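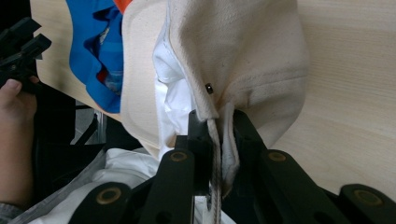

# Puva fabric care notes

Plain-text washing and drying notes for heavy cotton, canvas and linen goods, kept by Yesenia Castaño. Last full check: Mar 20, 2018.

## What's in it

The main file, `notes.csv`, holds over 2,000 rows, one per wash. They cover 200 articles, mostly bags, aprons and sun hats, bought new or second-hand. Columns:

- `article_id` – matches the tag sewn inside
- `cloth` – canvas, drill, linen or mixed
- `temp_c` – machine setting
- `dry` – line, flat or tumble
- `shrink_mm` – change along the longest seam
- `remarks` – free text, often blank

`shrink_mm` is measured after 24 hours of drying. Negative values mean the cloth got longer. This happens with wet bags hung by the handles and isn't a typing error.

## Sources

Most rows come from the Indach laundry room. Rows starting with `Y` were copied from the Yeon paper cards, where temperatures were written as "warm" or "hot". I've left those words as they are.

## Known problems

- Articles with metal fittings have no rust column. Look in `remarks`.
- Jorko soap was used for everything until October, then a plain liquid. The change isn't marked row by row.
- 3 articles lost their tags and share the id `X0`.

## Use

Free to copy and change. Please keep the file name if you pass it on – older spreadsheets look for it. Corrections go to Yesenia, with the article id in the subject line.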